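FOR IMMEDIATE RELEASE
December 30, 2023

Manorow Puts Off Robot Purchase, Publishes Its Own Reasons for Waiting

Housewares maker will rent one tabletop arm instead of buying five, and asks sellers for harder numbers

MANOROW - Manorow Housewares said today that it will not go ahead with its plan to buy five tabletop robot arms for its sorting and packing rooms in the coming year. The company will rent a single arm through March and decide after that whether a second one is worth paying for.

The plan to buy had been in the draft budget since last spring. It was built on a proposal from Gallardo Automation, which offered the arms, mounts, cabling and a setup package at a combined price. Manorow has no complaint about how Gallardo dealt with it. The company's trouble was with its own arithmetic, which assumed that an arm able to pick up a cup on a demo table would be able to pick up cups all day in a packing room.

"We had a line in the budget that said 'labor savings' and a number next to it, and when I asked where the number came from, it came from the brochure," said Montserrat Montes, director of operations at Manorow. "I don't blame the brochure. That's what a brochure is for."

The work Manorow wants done is plain enough. Mixed returns and display sets come back from stores in open totes: plates, bowls, cups, colanders, play food from the children's line, and whatever a store clerk swept in with them. Someone has to take each piece out, decide what it is, and put it where it belongs. The pieces differ in weight, shape and finish. A plate lies flat and gives a gripper little to hold. A strainer is mostly holes. A plastic bottle rolls.

The company reviewed several systems over the year, including a fixed-camera station from Kavgate and a software package called Ernard that is sold by subscription and runs on other makers' arms. In each case the staff asked for the same table test: kitchen pieces spread out with no particular order, one arm, and no one moving things into better positions between tries.
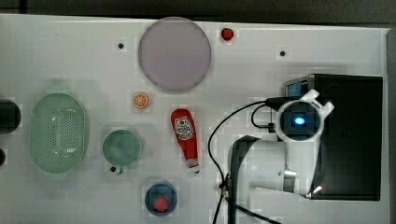 Kavgate disputes that a test of this kind says much about daily use, and told Manorow in writing that a sorting station should be judged on a steady feed of known parts, with bins and lighting set up for the job. In its view a buyer who lays out a table at random is testing the hardest case first and will always come away disappointed.

Manorow takes the point about lighting. It does not accept the rest. The totes that come back from stores are the hard case, and paying staff to sort the pieces into an easy case before the robot sees them would use up most of the hours the robot was supposed to save.

What the quotes left out

In going back over the proposals, Manorow found that the price of the arm was the easiest figure to get and the least useful one for planning. Several other costs were missing, or were listed as "to be discussed." They include:

Tables and mounting. The benches in the packing room were not made to have an arm bolted to them, and two of the sellers wanted their own tabletop.

Floor space. An arm's reach has to be kept clear of people and carts, and none of the quotes put a price on that.

Fingers and grippers. The standard set was included each time. Spare sets were not, and no seller would say how long a set lasts on glazed dishes.

Teaching time. Manorow's catalog has 194 pieces in it that may turn up in a return tote. Sellers were asked how long it would take to get an arm working with all of them. One said 13 weeks. The others would not give a figure.

Software fees. The Ernard package is billed by the arm, and the fee continues for as long as the arm is in use. Over the life of the equipment it came to more than Manorow had set aside for repairs.

Someone to look after it. Every proposal assumed there would be a trained person on hand when the arm stopped. Manorow has one maintenance technician on each shift, and they already have a full day.

"I'd like to be wrong about this," Montes said. "If the rental does what they say, I'll sign for the second one myself. But I'm going to watch it sort our totes for three months first, with our people, in our building."

Terms of the rental

The rented arm comes from Gallardo and will be placed in the returns room, at a bench now used for overflow. It will work on tabletop pieces only. Cast iron, glassware and anything with a blade are left out of the trial.

Manorow will keep a daily log that shows how many pieces the arm sorts without help, how often a person has to step in, and how long each stop lasts. A piece that is picked up and dropped counts as a miss. So does a piece placed in the wrong bin, even if the seller's software records it as a finished pick - a difference that came up more than once during the demos.

Gallardo will see the log each week and has agreed that Manorow may share the results with other small manufacturers who ask for them. The rental can be ended by either side with two weeks' notice.

No jobs in the returns room will be changed during the trial. The company has told its staff that it can't promise what happens later, and that it would not believe a firm that made such a promise.

Effect on next year's budget

Money set aside for the purchase will not be spent on other automation. Part of it pays for the rental. Another part goes to new carts, better overhead lights and a label printer for the returns room, all of which had been put off because the robots were expected to make them unnecessary. The balance stays in the equipment reserve.

Montes said the lights alone may speed up sorting, which will make the arm's job of proving itself somewhat harder. The company will take its first counts after the lights are in, so that the arm isn't given credit for them.

Sellers who wish to propose equipment for the following budget year may write to the operations office for a copy of the table test and the list of pieces. Proposals should state a full yearly cost with software, spares and service included. Proposals that list any of these as "to be discussed" will be sent back.

About Manorow Housewares

Manorow Housewares makes and distributes everyday kitchen and table goods, along with a line of play kitchen sets for children.

Media contact:
Operations Office, Manorow Housewares
Attn: Montserrat Montes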